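Company > About Us

Kivano Removals and Storage moves homes and small offices in and around Brullunov. We also do packing, short and long term storage, and office clear-outs where old furniture and equipment has to be taken away before the new tenants arrive. Most of our jobs are local, but we run trucks out of state every week and can quote for either.

The company started with one used box truck and a rented parking space behind the Bolenel industrial park. We are still at Bolenel, now in our own building with a loading dock, a storage floor and the office upstairs. If you call during working hours, the phone is answered in that office by someone who books moves, and who can tell you which truck and crew you will get.

What we do

Home moves make up the larger part of our work. We visit before quoting if the home has more than two bedrooms. For smaller places a phone call and a list is usually enough. The quote is a fixed price that covers the truck, the crew, fuel, blankets and straps. Packing boxes are extra, and we buy back any that come back flat and clean. We take apart beds and tables as part of the job and put them together again at the other end. Pianos, gun safes and aquariums need to be mentioned when you book so that we can send the right equipment.

Office moves are mostly done in the evening. Each desk gets a numbered crate, and the same number goes on the floor plan for the new building. Staff pack their own crates or we pack for them. Computers travel in padded carts with their cables bagged and labeled.

Clearances are priced by the truckload. We sort what we collect at Bolenel. Usable furniture goes to the Kusuma reuse store, metal goes to the scrap yard, and old computers and other electronics are kept apart from the general load. We do not take paint, propane tanks, asbestos or medical waste. The county runs drop-off days for some of these, and the office can tell you when the next one is.

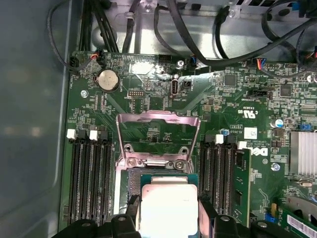 Processor and open socket on a Dell motherboard.

Customers clearing out an office should remove or wipe their own hard drives before we collect. If you need drives destroyed, tell us when you book. We pass that work to an outside company and you receive its certificate with the invoice.

Storage

Our storage floor has 275 units. The smallest holds the contents of a closet, and the largest will take a three-bedroom house if it is stacked well. Units are rented by the month with no minimum stay. The building is heated in winter and alarmed at night. You can visit your unit during office hours without an appointment, but please call ahead if you want to use the loading dock. Customers who move with us get the first two weeks free.

Our crews

All our movers are employees. We do not hire day labor, even in summer when we are busiest. New movers spend their first month on home moves with an experienced crew leader before they go on an office job or handle a piano. Drivers are tested on our own trucks. A normal crew is three people, and the crew that loads your truck unloads it too, except on the longest trips.

Insurance and claims

Basic coverage is included in every quote. Full value coverage costs more and is worth considering if you have antiques or artwork. Boxes you packed yourself are covered only if the box shows damage on the outside. Claims should reach us in writing within 5 days of delivery, with photos where possible.

Booking

The end of the month fills up first, and from March through the end of summer we suggest booking four weeks ahead. We ask for a deposit to hold the date, and it comes off the final bill. You can change the date once at no charge. If you are moving into a building with an elevator, please check whether it has to be reserved, and send us the time you were given so we can plan the truck around it.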